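From: Korkor Appiah
To: Stumar members' list
Date: 26/10/2022
Subject: Re: Contents cover and the new excess

Dear all,

Thank you for the answer, it helped me, but I think one point in it is not correct and I would like to put it right before people renew.

> The excess on the Sabbagh household policy is the same
> for everything now. If you claim for water damage or for
> theft you pay the first 40 pounds and Sabbagh pays the
> rest. I would not bother reading the new booklet, it is
> the old one with a different cover.

I have read the booklet (the one sent in May, with 2 printed small at the foot of the last page). The excess of 40 pounds is for theft and for accidental damage. For water which comes slowly, for example from a pipe behind a bath, there is a separate part, and there the excess is higher and depends on the sum you have chosen. In my case it was 1071 pounds from a repair bill of 2263 pounds. You can imagine that I was not happy when I saw the letter.

I telephoned Orus, who handle the claims, and the lady was very patient with me. She explained that the higher excess applies when the leak was there for some time before it was reported. When it is a burst pipe, the normal one applies. I asked how they decide this, and she said it is the plumber's report which decides. So please ask your plumber to write clearly what he found, and not only "repaired leak". Mine wrote exactly that, two words, and I had to go back to him.
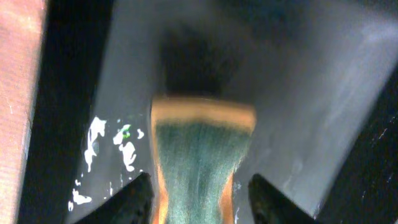

The other question was about single items and whether they must be named on the policy. With Sabbagh you must name a thing only if it alone is worth more than the limit on your schedule. All the rest goes together under general contents, and there it is enough to have a list with a short description and a price. The description does not need to be clever. "Green, narrow in the middle, orange band at the top" is quite good enough for a small object, and much better than "ornament", which was the word I had used nine times in my own list. I have now changed it.

I also compared with Inon. They are a little cheaper, but they do not cover slow leaks at all -- I asked them twice and received the same answer in writing. For a flat in an old building I would not take this risk, but each person must decide.

If somebody has had a slow leak claim paid with the lower excess, please write to me or to the list. I have until the end of next month to send my complaint and I would like to mention other cases, without names of course.

With kind regards,
Korkor Appiah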